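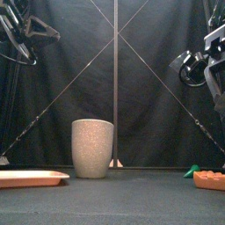 Benjamín Henríquez wrote back to my last post to say the new Berside record is a drum record with songs on top, and that I spent too long on the lyrics. He has a point. I've played it a few more times and this is a second go, in pieces.

1/ The album is called Drunico. It's their third. Nine songs, and the drums were recorded first on all of them, before there were any words. The band said so from the stage in August and I didn't think much of it at the time.

2/ You can hear it on the opener, "Atix." The kit plays alone for a good while before the bass comes in, and when the guitar does arrive it has to fit into whatever room is left. On the first two records the guitar always started things.

3/ Side note on the title: people keep asking if Atix is a person. The singer says it in the second verse as if she's calling someone in from another room. The lyric sheet has it with a capital A and no explanation.

4/ "Sosa" is the slow one. The tempo on the single was 94. The album version drags under that in the last minute and I'm sure it's on purpose, as the piano drags with it. I like the album version better. The single always sounded to me like they were trying to get out of the building.

5/ Lyrics, briefly, and then I'll stop. The first record was full of street names. The second was full of apologies. This one mostly tells you what time it is and who is still up. "Ten past four, you're running the tap" is the best line on it, and it's sung so low in the mix I missed it until the third play.

6/ Somebody asked about the vocals. She's singing lower than she used to, and there's hardly any doubling. On the second album every chorus had her stacked up four or five deep. Here I hear a second voice on two songs only, "Sosa" and "Back Stairs," and on "Back Stairs" it sounds like the drummer.

7/ The one I skip is "County Line." It's the closest to the old sound and I think that's why it got picked for the radio. The guitar solo runs long, the drums go straight, and after it ends the next track has to start the record over again.

8/ Vinyl vs. download: the running order is different. On the LP, "Back Stairs" closes side one. On the download it's second to last. The LP order works better. You get a real stop after it and then "Sosa" opens the flip.

9/ My copy is number 153 of the first pressing. The run was 1066, which is an odd figure to land on and I haven't seen a reason given. Sleeve is thin card, and mine had a bent corner out of the mailer. Plays clean apart from some noise at the start of side two.

10/ Back to Benjamín. He says to try track 5 with the treble turned down so the vocal drops away. I did. What's left is a floor tom, a shaker, and a bass line that only moves when the tom does. It holds up fine that way. I still want the words back after a minute or so.

11/ Where I'd rank it: above the second, a little under the first. The first one has "Porch Light" on it and I've had years to get attached.

12/ Correction to 6. A reader who was at the August show says the second voice on "Back Stairs" is the bass player, who sang it live too. I've changed my notes.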